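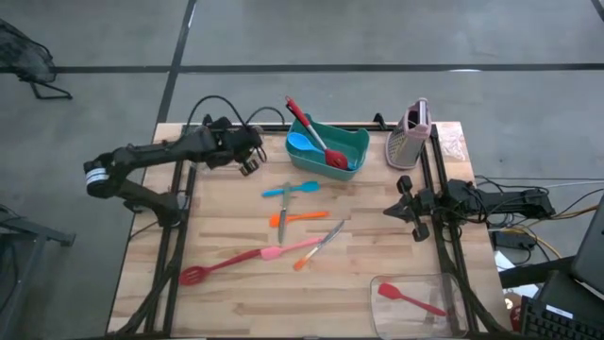
Figure 3. Utensils on the butcher-block surface, with the teal caddy, box grater and glass dish.

3.2 Sorting of hand utensils

The utensil set was chosen to cover the shapes found in the drawers surveyed by Navarro and Estrella, who listed 2,114 items across 65 households. Spatulas were the most common class in that survey and the one most often stored in the wrong place. Our set therefore contains several spatulas of different colors, a slotted spoon, table knives and tongs. Color was not used as a sorting criterion.

Items were laid on the work surface without regard to direction, and handles were allowed to cross. The caddy served as the target for long utensils. The grater was treated as a fixed item and kept upright near the back of the table.
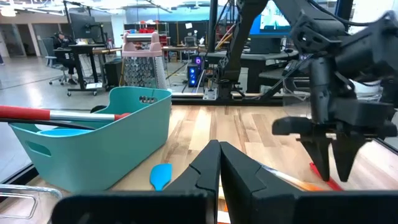

Long tools raise a problem of definition. A utensil whose handle stands above the rim is stored in the usual sense, but one that rests across the rim blocks access to whatever lies inside. Following Tolentino, we scored an item as stored only if its working end or its handle end was below the rim. Items lying across the top were scored as partial and entered separately.

Of the 308 placements scored under this rule, disagreement between the two raters was confined to tongs and other tools with long shafts. These cases were settled by a third rater (Rivadeneira) before the totals in Table 2 were computed.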